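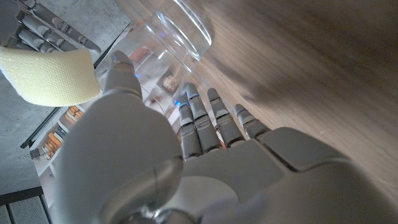

Semana dos enseñándole a la mano a coger un vaso y sigo igual de emocionada que el primer día. Abro hilo, porque me habéis preguntado un montón por cómo se hace esto de teleoperar 🧵

1/ Lo básico: yo me pongo el guante, muevo los dedos y la mano los mueve conmigo. Cada intento completo, desde que salgo de la posición de reposo hasta que vuelvo a ella, se guarda como una demostración. Llevamos 222 buenas. La meta de esta tarea son 1000, así que paciencia y café.

2/ La tarea se llama "vaso y esponja" y suena a chiste de lo fácil que es. Coger el vaso, acercar la esponja, pasarla por el borde, dejar las dos cosas en la mesa. Un crío lo hace sin mirar. A mí el primer día me costó la mañana entera conseguir una toma limpia.

3/ ¿Por qué vidrio transparente? ¡Porque es lo peor! A través del vaso se ve lo que haya detrás, deformado además, y al modelo le cuesta un horror decidir dónde acaba el vaso y dónde empieza el fondo. Si aprende con esto, una taza opaca debería parecerle vacaciones.

4/ Y por eso mismo no quitamos las estanterías del fondo. Al principio pusimos una sábana blanca detrás (quedaba precioso, todo hay que decirlo) y luego la política se perdía en cuanto la sábana se arrugaba. En Akpalu nos dijeron que grabáramos con el taller tal cual, y tenían razón.

5/ Lo que más me ha costado aprender es el pulgar. Con los otros cuatro dedos casi no piensas, van juntos y ya. Pero el pulgar manda: si llega pronto empuja el vaso, si llega tarde el vaso gira. Ahora lo coloco primero, espero un pelín y cierro los demás. Ese "pelín" también lo aprende el robot, por cierto. Copia hasta mis dudas 😅

6/ Esto último va en serio. En las primeras tomas yo me paraba siempre antes de tocar el vidrio, por miedo. Entrenamos con eso y el robot se paraba en el mismo sitio, como si también le diera cosa. Tiramos esas tomas y volvimos a grabar. Mucho mejor.

7/ Rutina de un día normal: calibrar el guante, tres intentos de calentamiento que no se guardan, y luego bloques de 24 tomas. Entre bloque y bloque, 30 minutos de descanso obligatorio. Lo del descanso lo puso Fevard en el protocolo y yo protesté – hasta que vi mis tomas de última hora. Qué temblor de muñeca, madre mía.

8/ En cada toma cambio algo: el vaso más cerca, más lejos, más girado, la esponja al otro lado. Tengo una libreta con las posiciones porque si no, sin querer, lo pongo todo siempre donde me resulta cómodo. El martes repasé la libreta y había una esquina de la mesa que no había usado NUNCA.

9/ Me preguntaba alguien si no es más fácil agarrar la mano del robot y llevarla tú. Con un brazo y una pinza sencilla, sí, y es divertidísimo. Con cinco dedos no te llegan los tuyos para moverlos todos a la vez, y encima tus manos tapan lo que ve la cámara de la muñeca. Para empujar un cajón, guiado a mano. Para esto, guante.

10/ Material, que también lo pedíais: el software de grabación es Follel, que guarda a la vez las articulaciones y el vídeo. Tiene sus cosillas (el botón de descartar está pegadísimo al de guardar, ¡por favor, separadlos!) pero la sincronización va finísima.

11/ ¿Vasos rotos? Dos. Los dos por mi culpa, los dos un viernes por... bueno, antes de que existiera el descanso obligatorio, dejémoslo ahí.

12/ En febrero llevamos la tarea a Brirnville, con otra mesa y otra luz, a ver qué aguanta de todo lo aprendido. Tengo unas ganas tremendas. Si estáis por allí y queréis probar el guante, escribidme – a la gente le sale una sonrisa enorme la primera vez que mueve el índice y la mano contesta.

13/ Mañana subo la tabla de posiciones de la libreta, por si a alguien le sirve para montar la suya. Preguntas, por aquí abajo 👇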